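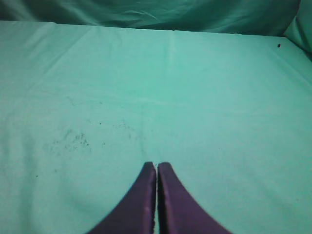
A reader wrote in after my last post to say I was wasting my money on old manual lenses, and that any kit zoom made since 2000 would run rings around them for video. Sharper, lighter, no fiddling with adapters, and you get autofocus thrown in. Fair enough! I've been chewing on that comment all week and I still don't agree, but it did push me to sit down and work out why I keep reaching for the old glass when there's a perfectly good zoom sitting in my bag.

So, for anyone new to this blog, I shoot little films. Mostly for myself, sometimes for friends who want their band or their bakery to look nice for 2 minutes. I don't own a cinema lens and I probably never will. What I have is 3 old primes, a wide one, a normal one and a short telephoto, and a camera body that is getting a bit tired around the buttons.

The big thing for me is the focus ring. On my zoom the ring isn't connected to anything, it just tells a motor what to do, and the motor has its own ideas. Turn it slowly and you get one result, turn it fast and you get another, and good luck landing on the same spot twice. With the old primes I can stick a strip of tape on the barrel, make a mark for the near point and a mark for the far point, and go back and forth all afternoon. I filmed a whole song that way up at Brimside last month and only fluffed one pull (my own fault, I was looking at the drummer).

They do have problems, I'm not going to pretend otherwise. The normal one flares like crazy if there's a window anywhere near the shot. The wide one breathes, so the picture seems to grow and shrink a little as you focus, and once you've noticed that you'll never stop noticing it. And none of the colors match! The telephoto is warm, the wide is kind of greenish, and I spend way too long afterward trying to make a face look like the same face.

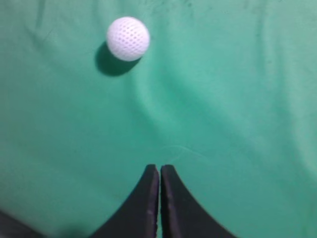 That color business is the part that nearly made me give up, to be fair. What helped was shooting a gray card with each lens before I start, same light, same white balance, and saving a correction for each one. It takes a few minutes and then I can forget it. I wish I'd started doing it years ago instead of nudging sliders at midnight.

The other thing I changed was the adapter. My first one was a cheap thing with a wobble in it, so every time I touched the focus ring the whole picture shifted sideways. I swapped it for a Drurkero and the play is gone. It's stiff to put on, really stiff, and I had to take a breath before I twisted it the first time, but it holds. I also got the Rirkness follow focus secondhand, and I'm less sure about that one. The gear slips if I don't tighten it right down, and then it's so tight the ring is hard to turn. If anyone has one of these and has found the sweet spot, please tell me in the comments.

Next up is a short piece I'm calling Bugti, all night exteriors, mostly street lamps and shop windows. I want to shoot the lot on the normal prime, wide open, flare and all. I'll do one setup with the zoom as well, same framing, same light, and post them together so you can all argue about it. First I need to get the oil off the aperture blades though, they've started sticking again.

Posted 2019-02-09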